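Member Services Newsletter
Item 4: Flurketell hand-held gripper kit, trial terms now available

The Institute has concluded an arrangement with Cinier, the distributor of the Flurketell hand-held gripper kit, under which member laboratories may borrow the kit before deciding on a purchase. The Flurketell is operated by hand and is intended for groups that wish to record picking and packing tasks without reserving time on a full robot arm.

Each loan lasts 30 days. The case contains 2 grippers, a charger, spare finger pads and a printed guide. Cinier states that a full charge supports 75 minutes of recording and that a new operator should allow 60 minutes for the setup exercises.

Members have asked whether the fingers are suited to small retail goods in flexible wrappers. Snack packing is among the tasks covered in the guide, and the work is shown in the three views that follow. 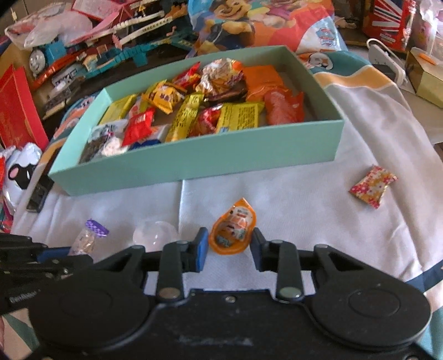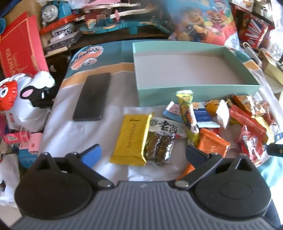
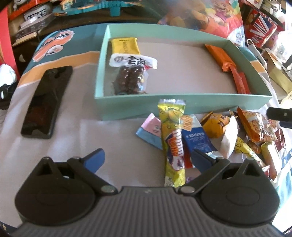 Wrapped snacks, a mint-green open container and the gripper's two fingers, in all three views.

Comparison with the Brikov kit

The Brikov kit remains available to members on its existing terms. It is the heavier of the two and is supplied with a desk stand, which some laboratories prefer for long sessions. The Flurketell has no stand — operators should plan for regular breaks. Recordings from both kits may be converted with the Văn software already covered by the Institute's license.

How to apply

Requests for the first round of loans must be received by Sun 21 December. Kits will be shipped in January, in the order in which requests are approved. Borrowers pay return postage and are asked to submit a short written report with the kit. Replacement finger pads may be ordered directly from Cinier at the member rate. The request form is available from the Equipment page of the member site.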